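Clulis 744 Pulp Screen

Pressure screen for chemical and mechanical pulp lines

The Clulis 744 is a vertical pressure screen for knot removal, fine screening and approach flow duty ahead of the headbox. It is built by Biverley and shares its drive, bearing unit and inspection cover with the smaller screens in the Clulis range, so mills that already run one of those can keep a common set of spares.

Typical applications
Bleached and unbleached kraft, softwood or hardwood
Thermomechanical pulp, primary and secondary stages
Recycled fiber after coarse cleaning
Broke handling

Operating principle
Stock enters the upper housing tangentially. Heavy debris is thrown outward and collects in the junk trap before it can reach the basket. Accepted stock passes through the slots into the outer chamber and leaves at the accept nozzle. Rejects travel down the feed side of the basket and discharge continuously at the bottom. Dilution water is added at two levels to limit thickening in the reject zone.

The rotor carries 8 foils in a staggered pattern. The stagger spreads the pressure pulses over the height of the basket and lowers pulsation in the accept line. Foil clearance is set at the factory and can be adjusted on site with the rotor in place. 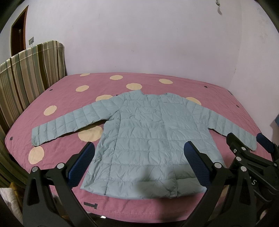
Baskets are available in slotted or drilled form. Slotted baskets are wedge wire, with the profile height chosen for the furnish. Drilled baskets are supplied for knotting and for lines with a high share of coarse contaminants. Both types fit the same seat, and a change from one to the other needs no modification to the housing. Hard chrome plating is optional on drilled baskets.

Shaft seal and bearings
A double mechanical seal with external flushing is standard. Seal water flow and pressure should be monitored at all times while the screen is under pressure. The bearing unit is grease lubricated and can be withdrawn downward as a complete assembly. Automatic lubrication is available on request.

Drive
V-belt drive with a vertical motor, mounted on either side of the housing. The belt guard opens without tools other than the key supplied. Direct variable speed operation is possible; consult Biverley before running below the nominal rotor speed, as plugging risk increases at higher consistency.

Technical data
Model: Clulis 744
Design pressure: 10 bar
Dilution inlets: 2
Rotor foils: 8
Wetted parts: stainless steel
Seal: double mechanical, flushed
Installation: vertical, floor mounted

Controls
The screen can be connected to the mill control system or supplied with the Kukau local panel. The Kukau panel handles start and stop sequences, junk trap cycling, differential pressure alarms and seal water interlocks.

Service
Basket inspection is recommended at each planned shutdown. Worn baskets can be returned for measurement and reconditioning at the Väisänen workshop. Lead time for a reconditioned basket is about 10 working days after receipt. Replacement foils, seals and belts are held in stock.

When ordering parts, give the serial number from the plate on the lower housing and state whether the basket is slotted or drilled.

Data sheet revised October 21, 2025. Dimensions and materials subject to change. Certified drawings are issued with the order confirmation.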